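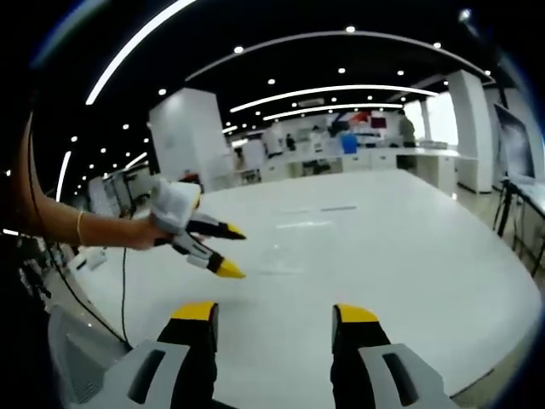

The large room at Follthorpe: table and ceiling

October 30, 2021

The glossy white table, with the black ceiling and the curved light strips over it. Small round downlights are set in rows between and beyond the strips, and the overhead lights show as pale reflections in the tabletop.

About the room

The large room is on the first floor of the Follthorpe building, at the back. It was fitted out by Kwofie, with the lighting drawn up by Mahsa Ranjbar and the furniture chosen by Alvar Sjöberg. Work started in April and the room opened in stages as each part was signed off. Before that it was a store with a low tiled ceiling and one row of tube lights down the middle.

The old tiles came down first. Once the pipes and ducts were in view it was clear that boxing them in would cost too much height, so everything overhead was painted black and the lights were hung to suit. Two coats were needed over most of it and three near the back wall, where the old paint kept showing through.

The light strips

The strips give a white light and were made up in curved lengths by Jedumska. Ranjbar's first drawing had them all straight and running the long way. She changed it after a visit to the building, when she found that the beams did not line up with the walls and straight lights would have made this easy to see.

They are on a separate switch from the downlights. The left-hand switch by the door works the strips and the right-hand one works the downlights. Both dim. For most work at the table the strips are enough, and people who find the shine on the top tiring should try turning them down a little before moving seats.

The downlights

The fittings are a plain round type. Spares are kept in the cupboard on the landing, and anyone who notices one out should write it in the book there. Please don't stand on the table to reach a fitting. The tall steps are in the same cupboard.

The table

Sjöberg wanted one large surface that several people could share, and looked at three before settling on the one from Wununen. The order came to 887 pounds with delivery. A matt version was offered at 1,000, and there was some discussion about whether it would be worth paying the difference. Dede Issahaku, who runs most of the sessions in the room, preferred the gloss for wiping down.

A short grey streak can be seen on the far part of the top. Marks of this kind should be tried with a damp cloth and washing-up liquid first. No scouring pads or cream cleaner, please, on any part of the table.

Bags and coats go on the hooks outside. Cables should be kept clear of the walkway to the door.

Booking

The room can be booked in the morning, afternoon or evening, and is set up for up to 20 people. Larger groups should ask for the ground-floor hall. Requests go to Amerley Bonsu at the front desk, with the name of the group, the hours wanted and whether the table needs to be moved to one side. Moving it takes four people and has to be arranged the day before.

Credits

Room fit-out: Kwofie
Lighting plan: Mahsa Ranjbar
Furniture: Alvar Sjöberg
Painting: Ji-hoon Yoon
Page text: Dede Issahaku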